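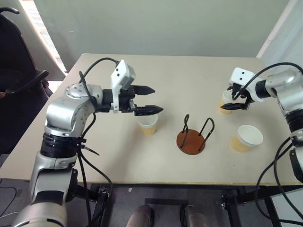 I need two more film reviewers for Meludora, and I'd love it if one of them was you.

Quick background: I'm Alina Tănase, and I've been running this movie blog out of my apartment in Draltwood for years now. We've got 171 reviews up, and 46 of those are costume dramas, which tells you plenty about me (I will watch anything with a candelabra in it). What I don't have is anybody who really loves horror, or westerns, or those long quiet family movies where people wash dishes for ten minutes. Please come fix that!

You'd write one review a month, 800 words or so, on a movie you pick yourself. Old, new, something you taped off TV as a kid — I don't care. Hate the classics if you hate them, just tell me why. I do a light edit and send it back to you before it goes up.

The pay is small. You get a flat fee per review plus a pass to the Strand, our local theater, and if you live too far away to use it I'll add a little to the fee instead. Every August we all watch the same movie and argue about it on the site, and I'd want you in for that too. Last summer it was Sturnevico and we're still not over it.

No degree or clips needed. Send me one review of a movie you've changed your mind about, pasted right into the email — no attachments, please — along with your five favorite movies. The contact form is in the menu. Get it to me by Sun 25 December and I'll write back to everyone, even if it takes me a while.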